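Last updated: February
By M. Abou Zeid
Filed under: Working Papers > Tourism & Leisure > Caravan and Self-Drive Travel

4. Detours, Plaques and the Self-Drive Heritage Visitor

4.1 The problem with asking people why they stopped

Studies of the self-drive tourist have long leaned on the exit survey, an instrument that catches respondents between the gift shop and the toilet block and asks them to account for themselves. The answers are remarkably uniform. Visitors stop at heritage sites because they are interested in heritage. They rate the interpretive signage highly, including, in the Ilbridge pilot, the interpretive signage that had been taken down for repainting. We do not accuse anyone of lying. A person who has towed a caravan over a hundred bends to look at a lock-up with one cell is entitled to a dignified motive.

For the present study we therefore put the survey to one side and worked from trip diaries kept by caravanning households along the Nurkow Road, the inland touring route that runs from the coast to Ilbridge by way of Ondero. The diaries were unstructured. Participants were asked to write down where they stopped and what they did there, at whatever length suited them, and to resist the temptation to be interesting. Most managed this. The resulting material came to 400 diary pages, a good share of which concerns the price of diesel.

4.2 Planned and unplanned stops

We coded each stop as planned (named in the diary before departure) or unplanned (everything else). The distinction is cruder than we would like. One household had written "Ondero, or somewhere" as its itinerary for the whole of the second week, and the coders spent most of an afternoon on whether this constituted a plan. It was eventually coded as planned, with a footnote that the reviewers asked us to remove.

Planned stops clustered where the regional brochure would have them cluster: the Ilbridge gaol, the Nurkow pumping station, the pioneer cemetery. Unplanned stops were governed by a different set of attractions, chief among them shade, level ground and a bakery. Heritage came into it late, typically once the pie had been eaten and somebody noticed a plaque. The diarists were candid on this point in a way survey respondents seldom are. "Read the sign while the kids finished," wrote one. "Something about wool."

It would be easy to treat such visits as failures of interpretation, and the literature mostly does. We are less sure. The unplanned visitors stayed for shorter periods but recalled odd, specific things: the width of a doorway, a misspelt surname on a headstone, the fact that the Ondero courthouse had its clock fitted before it had a roof. Planned visitors, who had done their reading, tended to write down what they had read. Several entries on the Ilbridge gaol reproduce the brochure to the point where we could identify which edition the household owned.

4.3 Towing as a constraint on historical curiosity

Earlier work models the self-drive visitor as a free agent choosing among attractions of varying appeal. Anyone who has tried to turn a caravan around in a cemetery lane will see the difficulty. In the diaries, access came up more often than any quality of the sites themselves. Households with larger vans skipped the pumping station altogether after hearing of its car park from other travellers, and the warnings got worse as they travelled. By the time the story reached the coast, the car park had acquired a ditch. We have inspected the car park. There is no ditch, though the gatepost has clearly had a hard life.

The effect is that a site's reputation among towing visitors is settled at the campground, usually over dinner and by people who have been there once. Camp kitchens and the strip of grass between annexes did more to route our households along the Nurkow Road than all the brown signs put together. One diary records a complete change of itinerary between the sausages and the washing-up. The tourism office had, in the same month, installed 2 new information bays at its own expense - neither appears in any diary, except as a place to check the tyres.

4.4 Domestic routine and the length of stay

Length of stay has generally been explained by the number and quality of attractions within easy reach. Our diaries suggest that it owes at least as much to housekeeping. Households stayed a second night at Ondero because the laundry was free, because the van was finally level, or because dinner had been good and nobody wished to pack up the annexe in the dark. Having stayed, they needed something to do in the morning, and in Ondero the thing to do is the courthouse. On this evidence the laundry is the most effective heritage asset in the district, although it has so far been overlooked in the regional strategy.

Cooking deserves particular mention. Meals take up more diary space than monuments in almost every household, and the arrangements differ from what the older caravanning literature assumes. The camp fire survives mainly as something to sit near.

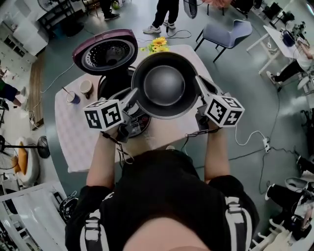
Figure 3. Frying pan and multicooker.

We had expected to find that households cooking for themselves spent less time in town, having less reason to go there. The reverse held. Self-caterers went in for onions, came back without them, and went in again. Each trip passed the Ondero courthouse, and by the second or third most people had gone inside, if only to justify the parking. Households that ate at the pub, by contrast, arrived after the courthouse had closed at 4 pm and formed their view of local history from the photographs above the bar.

4.5 Limitations

The sample was small and self-selecting, and drawn from people willing to keep a diary on holiday, who may be unusual in other respects. Diaries were kept by one member of each household, and there are signs of dissent. In two cases a second hand has made corrections in the margin, chiefly on the matter of who was reading the map. The autumn floods closed the Nurkow Road below Ilbridge for part of the study, and several households spent longer at Ondero than they or Ondero had intended. We have kept their entries in the analysis, coding the extra nights as unplanned, but excluded the passages addressed directly to the roads authority.

We also cannot say how far the findings travel. The route has a single main road and few towns, which leaves less scope for choice than a denser region would offer. A companion study on the coastal route is under way, where the bakeries are closer together and the coding is accordingly proving difficult.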